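Femholm Revises Carton Specification for Home Delivery of Upholstered Furniture

1/17/23 – Femholm today published a revised carton specification for its home delivery range. The change applies to all sofa components, cushions and covers shipped from the Toom warehouse. 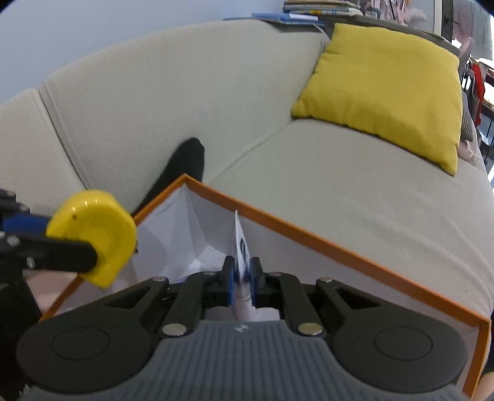 The new specification, listed as FH-1791, replaces the single-wall board used until now with double-wall board. Maximum packed weight per carton is set at 48 pounds. Heavier items will be divided between two cartons, each with its own packing list.

Cartons are supplied by Fadell and were tested at its Lestalel plant. The test series covered 1038 cartons and included edge drops, stacking and storage in humid air. Stacked samples were held under load for 14 days.

"The old carton was adequate for pallet freight," said Tane Kingi, packaging manager at Femholm. "Parcel networks handle goods one at a time, and corner damage was the main source of claims."

Orders placed before the change will ship in existing cartons until stock is used up. Full conversion is planned for February. Prices and delivery times are unchanged – return terms also stay the same.

Dealers can request the specification sheet from the Femholm trade desk.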